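3.2 What people do with shirts they never wear

I should say up front that I came to this part of the study with a bias. I own a drawer of T-shirts I haven't put on in years, and I was hoping our interviews would let me off the hook. They didn't, but they did give us the category I ended up liking best, which we called "keepers": shirts that stay in the house, get washed and folded with everything else, and almost never leave the drawer. Most keepers are white or pale, most have something printed on the chest, and nearly all of them came from somewhere other than a store (a fun run, a school, a cousin's reunion). A cheerful printed shirt like the one in Figure 6 is pretty typical of the kind.

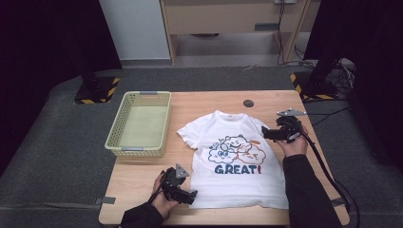
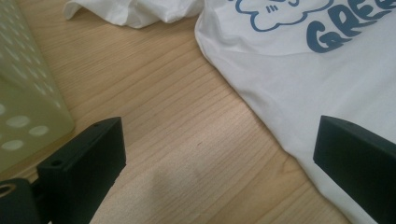
Figure 6. A white T-shirt laid out on a wooden table. The printed chest is shown in the first view.

Florencio Vidal read an early draft of this section and objected that we were making the whole thing sound too sentimental – people keep shirts mostly out of laziness, he wrote in the margin, and then make up the story when a researcher shows up and asks. I've thought about that comment a lot. He's partly right! Several of our interviewees clearly built their reasons on the spot, and one woman in Storkau changed hers twice while we were still sitting in her kitchen. But I don't think a reason made up late is worthless. If somebody can come up with a story for one shirt and can't for the shirt next to it, that difference is worth writing down.

So we wrote it down. Of the 55 people we talked to, all but six could name at least one keeper without getting up to look. When we asked where the shirt had come from, the answers were quick and full of detail (who handed it over, what the weather was like, what they ate after). When we asked when they'd last worn it, the answers got slow and fuzzy, and a few people laughed. We had expected the two kinds of memory to go together, and they mostly came apart.

Size turned out to matter a lot less than I'd guessed. Plenty of keepers no longer fit, or never did, because free shirts tend to come in whatever size is left in the box. In Storkau we heard over and over that a shirt that was too big got moved to "sleeping" or "painting" and a shirt that was too small got moved to "for the kids someday." In Geveo that second group was much rarer, and people were more likely to pass small shirts along to a neighbor right away. I don't have a good explanation for this. It could be closet space, or it could be that we did the Geveo interviews in July, when everybody was already clearing things out.

The five households we visited a second time are taken up in Section 3.3, along with the question of who in a family gets to decide that a shirt can go.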